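News from the Nelmont Robotics Club

It has been a busy few weeks for our older group, and since so many of you have been asking after them at the gate (thank you, it does cheer us up!), I thought I would put a proper update together. The household task project has now passed its second stage, and Heidrun Zaugg tells me that over 80 practice runs have been logged so far, all of them written up by the students themselves in that enormous green ledger.

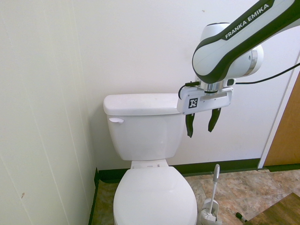 Choosing which jobs to teach the arm took far longer than any of us expected. Every student had a favourite, and there was a very lively evening when tidying shelves nearly won, but in the end the group voted for the bathroom, on the grounds that it is the room everyone at home argues over. The Franka Emika arm works from above, with its two black fingers hanging down beside the tank, and the students have to think hard about how it should come at things like the little flush lever or the tall handle of the brush without knocking into the wall. Hortensia Cáceres has been drawing the approach paths on tracing paper, and they are rather lovely to look at in their own right.

The younger group, all 11 of them, start on their own Nikari kits after the break, and we still need 2 parents to help with soldering. We hope to show both projects at the open evening in November, so do let Heidrun know if you can bring a cake.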